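홈 | 글 목록 | 키보드 | 문구 | 방명록

키보드 청소, 키캡 빼기부터 다시 꽂기까지

공유 50 | 댓글 3

키보드 청소를 미루고 미루다가 드디어 마음먹은 분들, 잘 오셨어요! 저는 이 작업을 정말 좋아합니다. 오후 한나절이면 끝나고, 돈도 거의 안 들고, 끝내고 나서 첫 글자를 칠 때의 기분이 끝내주거든요. 5월에 창문 열어 놓고 라디오 틀어 놓고 하면 더 좋고요.

이 글은 유선 풀사이즈 키보드를 기준으로 썼습니다. 노트북 자판은 구조가 달라서 키캡을 함부로 들어 올리면 고정쇠가 부러지기 쉬우니 따라 하지 마세요. 무선 제품은 건전지를 빼거나 전원을 끄고 시작하면 나머지는 비슷합니다.

준비물

- 키캡 리무버 (철사형을 추천해요. 플라스틱 고리형은 키캡 옆면을 긁을 때가 있어요)
- 부드러운 붓 하나, 안 쓰는 칫솔 하나
- 면봉, 극세사 천
- 주방용 중성세제, 미지근한 물, 넓은 대야
- 소독용 알코올 조금
- 마른 수건 2장
- 휴대폰 (배열 사진용!)

붓은 화방에서 파는 수채화용이면 충분합니다. 저는 예전에 Bukside에서 산 납작붓을 아직도 쓰는데, 털이 적당히 힘이 있어서 스위치 사이 먼지를 쓸어내기에 딱이에요.

1단계. 선부터 뽑고 사진 찍기

컴퓨터에서 케이블을 뽑습니다. 꽂아 둔 채로 닦다 보면 메일이 제멋대로 발송되는 수가 있어요 (네, 제 얘기입니다). 그다음 키보드를 바로 위에서 한 장, 숫자 키패드 쪽을 가까이서 한 장 찍어 두세요. 글자 키는 외우고 있는 것 같아도 막상 다 빼 놓으면 오른쪽 Alt와 메뉴 키, 한자 키가 어디 있었는지 가물가물합니다.

책상도 미리 치워 두면 좋아요. 밝은 색 상판이면 떨어진 부스러기와 작은 부품이 잘 보여서 일이 훨씬 편합니다. 짙은 나무 책상이라면 흰 종이나 밝은 수건을 깔아 주세요.

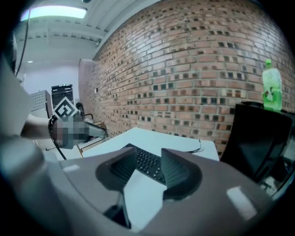
2단계. 뒤집어서 털기

키보드를 뒤집어 들고 바닥 쪽을 손바닥으로 톡톡 두드립니다. 세게 칠 필요 없어요. 방향을 바꿔 가며 모서리 쪽도 두드려 주면 과자 부스러기, 머리카락, 정체 모를 무언가가 우수수 나옵니다. 처음 하시는 분은 이 단계에서 제일 많이 놀라세요. 저는 여기서 벌써 신이 납니다!

3단계. 키캡 빼기

리무버 철사를 키캡의 대각선 모서리에 걸고 수직으로 당깁니다. 비스듬히 당기면 스위치 기둥에 무리가 가니 꼭 똑바로 위로요. 맨 윗줄 Esc부터 시작해서 오른쪽으로 가면 리듬이 생겨서 금방 끝나요.

스페이스바, 엔터, Shift처럼 긴 키는 나중에 하세요. 밑에 스태빌라이저라는 철심이 들어 있는 제품이 많은데, 양 끝을 조금씩 번갈아 들어 올리면 부드럽게 빠집니다. 잘 안 빠진다 싶으면 멈추고 옆에서 들여다보세요. 철심이 고리에 걸린 방식이라면 고리부터 풀어 줘야 합니다. 여기만 천천히 하면 나머지는 정말 쉬워요.

4단계. 키캡 목욕

대야에 미지근한 물을 받고 세제를 두세 방울 떨어뜨립니다. 뜨거운 물은 안 돼요. 얇은 키캡은 휘어 버립니다. 30분쯤 담가 두었다가 손으로 휘휘 젓고, 번들거리는 키는 칫솔로 옆면을 문질러 주세요. 글자가 인쇄된 윗면은 손가락으로 살살 닦는 게 안전합니다.

헹군 뒤에는 수건 위에 키캡을 뒤집어서(안쪽이 아래로 가게) 늘어놓습니다. 안쪽에 고인 물이 의외로 오래가요. 저녁에 씻어 놓고 다음 날 아침에 꽂는 게 제일 마음 편합니다. 드라이기는 찬 바람만 쓰세요.

5단계. 본체 청소

키캡이 마르는 동안 본체를 봅시다. 붓으로 위에서 아래로 한 줄씩 쓸어내리고, 틈새에 눌어붙은 때는 알코올을 살짝 묻힌 면봉으로 닦아요. 면봉에서 물기가 뚝뚝 떨어지면 안 됩니다. 한 번 짜낸 정도가 좋아요. 본체는 물에 담그지 말고, 분무기로 직접 뿌리지도 마세요.

이웃 블로거 Efa Sayce 님이 알려 준 방법도 하나 적어 둘게요. 붓질을 하고 나서 청소기 호스 끝에 얇은 스타킹을 씌워 빨아들이면 작은 부품이 빠져도 스타킹에 걸립니다. 해 봤는데 정말 편해요! 흡입은 제일 약하게 놓으시고요.

6단계. 케이블 닦고 정리하기

의외로 많이 빼먹는 곳이 케이블입니다. 극세사 천에 알코올을 조금 묻혀 선을 감싸 쥐고 본체 쪽에서 단자 쪽으로 쭉 당기면 천이 까매져요. 남는 길이는 느슨하게 둥글게 모아 두면 됩니다. 꽉 접어서 케이블 타이로 조이면 꺾인 자리의 속선이 상할 수 있으니, 벨크로 끈으로 헐렁하게 묶는 정도로만.
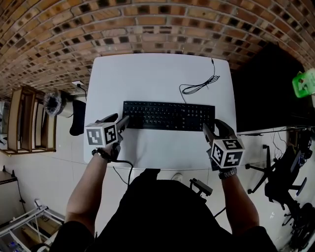

7단계. 다시 꽂기

완전히 말랐는지 키캡 안쪽을 몇 개 확인해 보고, 긴 키부터 꽂습니다. 스페이스바 철심을 먼저 맞춰 놓으면 주변이 비어 있어서 손이 잘 들어가요. 그다음은 1단계에서 찍은 사진을 보면서 한 줄씩. 딸깍 소리가 날 때까지 엄지로 똑바로 눌러 주세요. F와 J에는 돌기가 있으니 이 두 개를 먼저 꽂으면 기준점이 생깁니다.

다 꽂았으면 컴퓨터에 연결하고 메모장을 열어 모든 키를 한 번씩 쳐 봅니다. 숫자 키패드는 Num Lock을 켜고요. 안 먹는 키가 있으면 키캡을 다시 빼서 삐뚤게 들어갔는지 보세요. 제 경우엔 거의 항상 그게 원인이었어요.

얼마나 자주 하면 될까?

키캡을 전부 빼는 대청소는 1년에 두 번이면 충분하고, 평소에는 주말에 붓으로 한 번 쓸어 주는 정도면 깨끗하게 유지됩니다. 책상에서 밥을 드시는 분은 조금 더 자주요. 음료를 쏟았을 때는 이야기가 달라서, 바로 선을 뽑고 뒤집어 두는 게 먼저입니다. 단 음료라면 겉만 닦아서는 키가 끈적하게 남으니 분해 청소 편을 참고해 주세요.

다음 글에서는 스태빌라이저 윤활을 다뤄 볼게요. 스페이스바에서 찰찰거리는 소리가 나는 분들, 기대하셔도 좋아요!

이전 글: Fomine 손목 받침대 세탁해 보기
다음 글: 스페이스바 소리 잡기

조회 413 | 댓글 3 | 공유하기

문의는 방명록으로 남겨 주세요 | 무단 전재 금지 | 맨 위로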